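FOR IMMEDIATE RELEASE

Ralen 3 photo editor out in January, adds batch cleanup and offline editing

GRALLETTHORPE - Mulcahy, the small software shop behind the Ralen photo editor, will put out version 3 in January. Desktop and tablet, same day. Phone version to follow, no date yet.

Biggest change is batch cleanup. Pick a folder, fix one photo the way you like it, and Ralen carries the same edits across the rest. Color, straightening, crop, dust spots. Up to 600 photos in one go. Anything the program isn't sure of gets set aside in a separate tray so you can look at it yourself before saving.

"People kept writing to us about the same thing," said Adwoa Amoah, product lead at Mulcahy. "They come home from a wedding or a kid's tournament with a full card and they fix nine pictures and give up. We wanted them to get through the whole card before dinner."
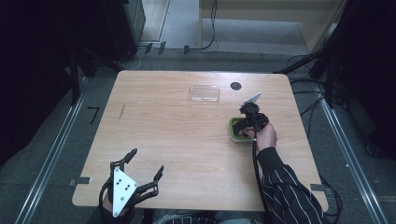

Also new: offline editing. Version 2 needed a connection for the retouch brush and for most of the filters. Version 3 doesn't. Everything runs on your own machine, and sync picks up again once you're back online. Users can turn sync off altogether in Settings, under Storage.

The filter library has been gone through too. Ralen 3 ships with 133 filters, all of them editable, and old custom filters from version 2 will open without converting. Film grain is now a slider instead of four fixed presets. Black and white mixing has its own panel, on the right, next to Curves.

Other changes in this release:

Undo history now survives closing the file
Side by side compare, up to four photos
Text tool gets curved text and proper line spacing
Faster thumbnails on external drives
Export presets for print, web and email
Raw support for more cameras (full list on the downlaod page)

Panorama stitching has moved from the File menu to Tools. Same feature, new place. 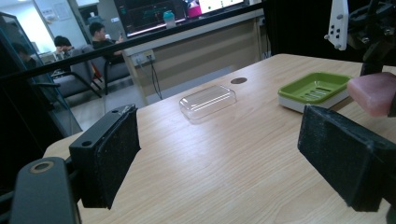 The beta ran through the fall with 1098 testers, hobbyists mostly, plus a handful of working studios. Arnberg, a portrait and school photo studio, used the beta for its full picture day season.

"Batch was rough the first couple weeks, skin tones came out too warm," said Ignacio Moya, studio manager at Arnberg. "We sent in samples, they fixed it, we sent more. By the end I'd quit going back to our old setup. Would still like better tethering, they know that."

Tethered shooting stays in beta for now. Mulcahy expects to have more on that in the spring.

Pricing and availability

Ralen 3 is a free update for anyone with a current subscription. One-time license holders on version 2 get the upgrade at half price through the account page. A trial version with every feature turned on will be up the same morning, 9 a.m. Eastern. No card needed for the trial. Classroom licenses are handled seperately, schools should write to the sales desk.

Version 2 keeps getting security fixes for another year. No new features there.

Review copies are ready now. Press can ask for a key, screenshots or a call with Adwoa Amoah through the press desk at Mulcahy. Please include outlet name and which platform you need.

About Mulcahy

Mulcahy makes photo software for home users and small studios. Its products include the Ralen editor and the Ralen Albums print layout tool. The company is based in Gralletthorpe.

###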